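Surface Preparation and Paint Adhesion on Injection-Molded Polystyrene Model Parts
Project report, Group 5
Mebrat Ejigu, Kjell Magnusson, Nidia Valderrama
Supervisor: Hagos Asfaw

1. Purpose
Builders of plastic kits disagree on whether sprues must be washed before painting. The project tested whether washing, sanding or priming changes how well acrylic paint holds on bare polystyrene.

2. Materials
Parts came from two kits of the same Garport flying boat. The wing and hull panels were cut into 117 test pieces. Paint was Raltus acrylic, mid gray, thinned 1:1. The primer was a solvent type from Lakthorpe.

3. Method
Pieces were divided into four groups: untreated, washed in dish soap, washed and wet sanded, and washed and primed. All were sprayed in one session in June and left to cure on a rack. A grid was scored through the paint of each piece with a craft knife, giving 25 squares. Tape was pressed down, left for one minute and pulled back at a low angle. Squares with any paint loss were counted as failed.

4. Results
Of the squares scored, 678 failed. Untreated pieces did worst, mostly along raised panel lines. Washing alone gave a small gain. Sanding gave a larger one but softened the rivet detail on the hull. Primed pieces lost paint only at the cut edges.

5. Sources of error
Knife pressure was not controlled. Eyerusalem Jemal scored the first batch and Magnusson the rest, and the second set of cuts is deeper. Curved hull pieces did not take the tape evenly. One roll of tape ran out partway through the sanded group and was replaced with a different width.
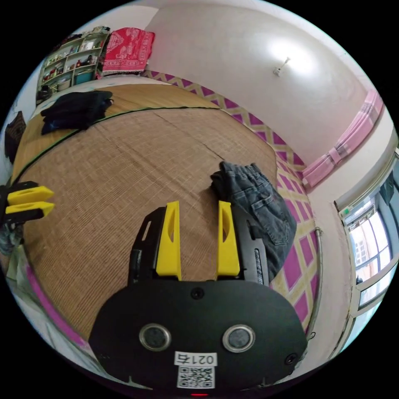

A repeat of the test should use flat sheet stock and a fixed blade holder. The Mekonnen enamel range was left out for lack of time and would be the next paint to try, with the same four groups and a longer cure.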